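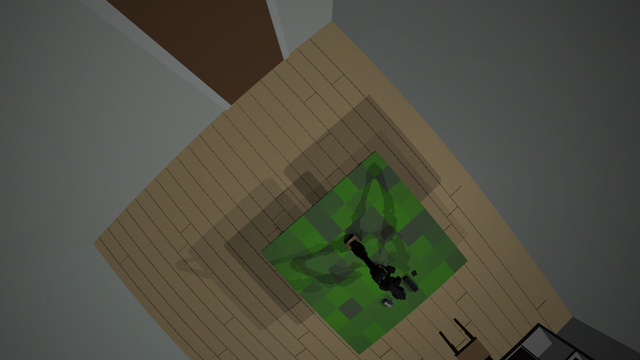 I've now read the Prekance good practice guide for simulated arm testing twice, and I still don't buy the pass mark. It asks for 100 runs in the simulator, 88 of them clean, and then you may call the task "verified".

Verified against what? Small objects on a green patchwork tabletop, bare walls, the same door and the same plank floor every run? Nothing in the guide says you must move the table, change the lights or swap the objects. A controller could learn that room by heart and pass.

Jurkeck put their log up in January: 1617 runs, one layout. Fair play to them for publishing it, but I'd trust a tenth of that across different rooms.

My own rule, for what it's worth: no score gets quoted without the number of layouts beside it. I've sent that to Prekance as a comment on the draft. The form cut me off halfway through the second paragraph.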